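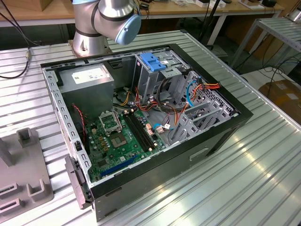 Dragica Karagiannis has fixed desktop computers in Gremberg for 2 decades and still works alone. She charges 50 for a checkup and does not sell new machines.

"Most of what comes in is dust," she said. "People think it's dead and it needs a cleaning."

She learned the work in Collusau, at a school that had 222 students and one soldering bench. Rent on the shop went up in May, and she thought about closing.

"I had 2,000 in the bank and a bad back," she said. "Then the library asked me to look after their computers — that paid for the winter."

She tells customers to back up their files before they bring anything in. Few do.

Related
Plelari bakery changes hands
Library extends evening hours
Parking on Mill Street: what we know

Comments
tobyk: She saved my old tower twice. Cash only, bring exact change.
M. Ferris: Is she open Saturdays?
tobyk: Mornings, yes.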